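Learning to write letters again

In July I wrote more than 20 letters by hand. Before this summer I think I had not written one since school, and my handwriting was so poor that my friend Intan Sinaga called me to ask which town I was in. (I was in Plelport, at my aunt's apartment, as I am every summer.)

It started with a box of envelopes. My aunt was giving away her desk and the box was in the bottom drawer, 40 envelopes, cream color, a little yellow at the corners. She told me to take them or they go to the trash. So I took them, and then of course I needed people to write to.

The first letter was the most difficult. On the phone I write quickly and I correct later. On paper I had to know the end of the sentence before I started it, and in English this is still work for me. I made a draft in pencil for the first few. After that I stopped, and I accepted the crossed-out words. Bernadette Abernathy, who taught me English many years ago, answered me with seven pages and did not correct anything, although I had asked her to.

I learned that a letter needs small news. Big news everybody has already heard. So I wrote about the price of apricots, about the bus to Nukutberg that now leaves from the other side of the square, about a dream with my old piano teacher. Veronica wrote back about her tomatoes, and I read it two times at the kitchen table.

There are still envelopes in the box. If you would like to receive one, send me your address, and please be patient, the mail from Plelport is slow. 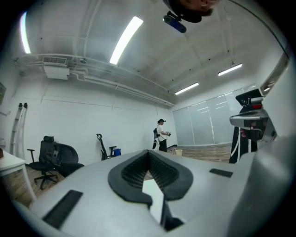
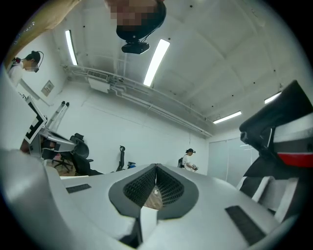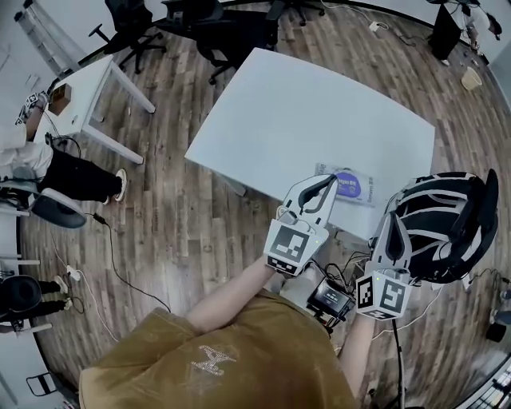 Oana Ciobanu

August 3, 2024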